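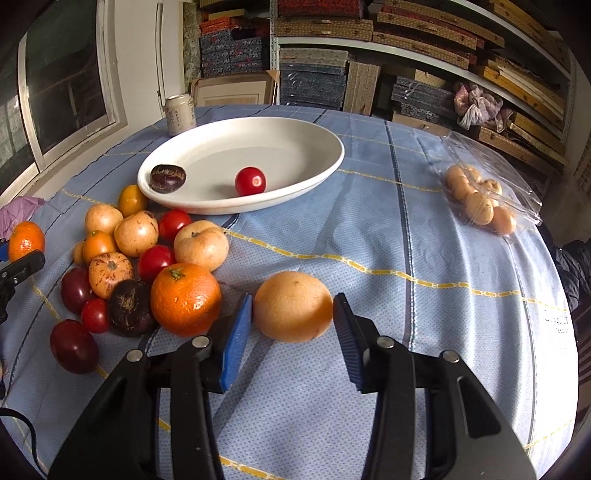 **Rekbridge Orchard Storage Trial: progress report for April**

Prepared by Chrysoula Makris for the Horkmont program office

**1. Status**

Work packages 1 and 2 are complete. Work package 3 (shelf-life assessment) is in progress and is one week behind the plan. Spending is within budget. No change to the end date is requested.

**2. Cold rooms**

All 4 cold rooms at the Rekbridge site are in service. Room 2 was out of use for three days after the evaporator fan motor failed. The fruit held there was moved to Room 4, which runs at the same set point, and the transfer is logged against each lot number. Bartosz Zieliński replaced the motor and recalibrated both temperature probes before the room was reloaded. Affected lots will be reported separately in the final analysis.

Humidity control remains uneven in Room 3. Readings near the door fall below the 80 percent lower limit when the room is opened for sampling and take too long to recover. A strip curtain has been ordered from Skuvitz. Until it is fitted, sampling in Room 3 is limited to one entry per day, before 9 a.m.

**3. Shelf-life assessment**

Lots are pulled from storage, held at room temperature, and scored for firmness, weight loss, and skin defects. To date 13 lots have been scored. The scoring sheet was revised after the first pulls, when two assessors were found to be recording stem-end browning under different headings. Lawal Adebisi rescored the early lots from the retained notes. Firmness and weight data were not affected.

Mandarin lots have been the most consistent between assessors. Peach lots show a wide spread in firmness within a single crate, and the sample size per crate has been raised for the remaining pulls. This accounts for most of the delay.

**4. Grower participation**

The Bhat packing shed has confirmed delivery of the late-season lots. One grower has asked to receive results by block. Sreekumar Sastry is checking whether the lot labels allow this without extra sampling.

**5. Budget**

The fan motor was charged to maintenance. The strip curtain will be charged to equipment, where an underspend on crates covers it. Labor is on forecast.

**6. Next period**

- Fit the curtain in Room 3 and repeat the humidity survey
- Complete scoring of the remaining peach lots
- Send the revised data tables to Sreekumar Pisharody for review
- Confirm with Horkmont the format required for the final dataset

A decision on the last item is needed before the tables are locked. The working draft of the column headings was sent to the program office on Friday.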